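How to Set Up a Play Kitchen Tray (and Get It Clean Again)
Posted by Sosina Gebreyes, 10/25/19

If your play food lives in one giant bin, you know the problem. Everything gets dumped, two pieces get used, and the rest ends up under the couch. Trays fixed that at our house, and I have been bugging all my friends to try them ever since!
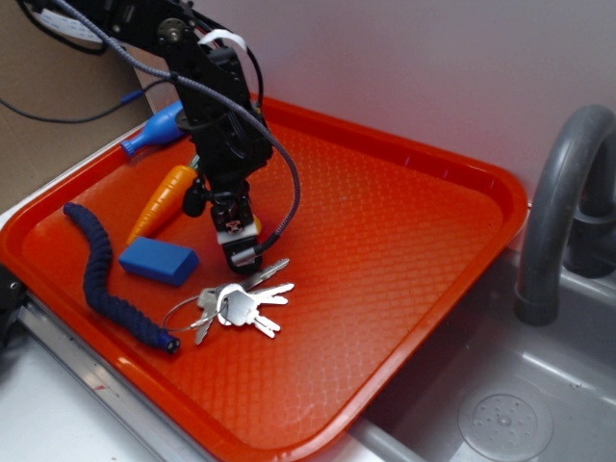
The idea is simple. You put out a few pieces of play food on a serving tray, kids play with that small set for a few days, and then you wash it all at the kitchen sink and swap in something new. The whole changeover takes me 30 minutes, and a good part of that is drying time when I'm drinking my coffee.

What you need

A plastic serving tray with a raised rim
A handful of plastic play food
A washing-up bowl or a clean sink
Mild dish soap
A soft toothbrush (mark the handle so it never goes back in the bathroom!)
Two dish towels
A lidded box for the pieces that are resting

Picking the tray

Go for plastic with a rim that stands up all the way around. Round things roll, and a flat board will have you chasing peas across the floor. I love a tray with some texture molded into the bottom, because slick toys slide a lot less when a four-year-old is carrying them at top speed. The texture does hold crumbs, so see the washing part below.

Bright colors are great. My friend Kulap swears by white because she likes to see the dirt, but my kids go straight for red or orange every time.

Step 1: Choose a small menu

Pick one drink, one vegetable and a couple of other things that could make a meal together. A toy bottle and a carrot are already a good start, since somebody can pour and somebody can chop. Add a bowl if you have one. Leave room on the tray! Kids need space to set things down, and a crowded tray turns right back into a bin.

We like a theme when I can think of one. Soup day was a huge hit. So was "picnic for the bear," which went on for most of a week and ended with the bear needing a bath too.

Step 2: Check every piece

Before anything goes out, run your thumb along the seams and feel for cracks or sharp edges. Tug gently on leafy tops, caps and handles. If something wiggles that shouldn't, it goes in the trash or up on the shelf for gluing. For babies and toddlers, skip anything with small parts completely.

Step 3: Set it where they can reach

A low shelf or a kid-size table is perfect. Set the tray down with one long side facing out so there's a rim to grab. Show them once how to carry it with two hands, then let them practice with it empty. Mine thought that was a game all by itself.

Step 4: Wash day

Carry the tray to the counter next to the sink and leave the toys on it until your water is ready. Use warm water, not hot, with a small squirt of soap. Wash the pieces first. The ridges on a toy carrot are exactly where old play dough hides, so this is the toothbrush's big moment. Squeeze any hollow toys to see if water comes out. If it looks gray or smells funny, toss the toy.

Then do the tray. Brush the textured part in small circles, rinse it, turn it and brush again from the other direction. Don't forget the underside of the rim, where sticky fingers go.

Step 5: Dry and swap

Lay the pieces on a towel with any openings facing down. Prop the tray on its long edge against the wall so it drains. Once everything is dry, the old set goes in the lidded box and the next menu comes out. The excitement over a plastic carrot that has been gone for two weeks is really something.

A few extras

Real kitchen things mix in beautifully: a small whisk, a measuring cup, a wooden spoon.
Stickers on the tray look cute and peel in the wash. I gave up on those.
If two kids share, make two small trays with the same number of pieces. Trust me on this one.
Keep the toothbrush and towels in the box with the resting toys and you'll always have them handy.

Next time I'll show you the felt lettuce I've been sewing. Three heads so far, and I'm almost out of green thread!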